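Lastholm Table Set: notes for users of the data

Maintainer: Ulla Viklund
Version: 14 July 2024

What the set contains

The Lastholm Table Set is a collection of short recordings made around one dining table. The task is always simple: a vegetable on a plate, and two hands which must work with it. We wanted a table that looks like a table in a home or a small café, with chairs close to it and some decoration left standing.

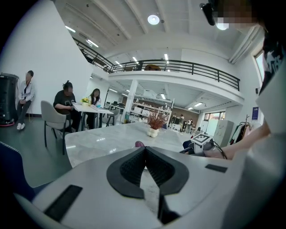
There are 514 recordings in this version. From these, 315 are of the plate task and the others are of laying and clearing the table. Each recording has a text file of the same name, with the task written in one sentence.

The room and the furniture

The table has a glossy top with a marble pattern and rounded corners. It reflects the lamps in the ceiling, and this can be difficult for depth estimation. The chairs are upholstered, in more than one color, and they were not put back to a fixed place between the recordings. Please do not use the chairs as landmarks.
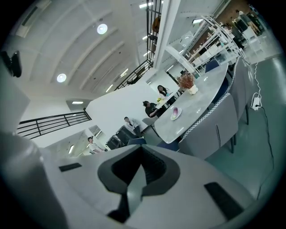 Table with plate and dried stems; grey and blue chairs.

Objects are listed in objects.txt with a short name and a group (food, dishes, decoration). We kept the names general. When the annotators did not agree about a vegetable, the group is given and the name field says "unsure". 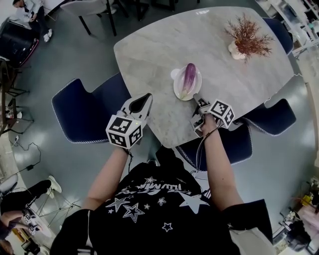
The vase belongs to the decoration group and has no task. Its position is not annotated, so a model should learn to leave it in peace.

Known problems

Light is not the same in all recordings. In the folder Tveit, 200 files have a wrong start time; the corrected times are in tveit_fix.txt. The folder Redard is complete.

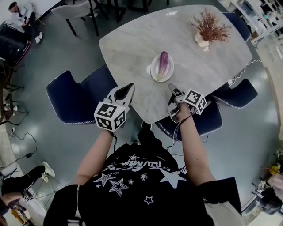
Plate position is given only for the first moment of each recording, measured from the near edge of the table. Direction of the food is given too, as "near" or "far", and it is the green end that counts. For the eggplant with its pale green calyx toward the near end of the plate, the correct label is "near". Some older label files from Zirstead used the purple end, and these must be turned around before mixing.

Corrections can be sent to the maintainer, with the file name and the line number.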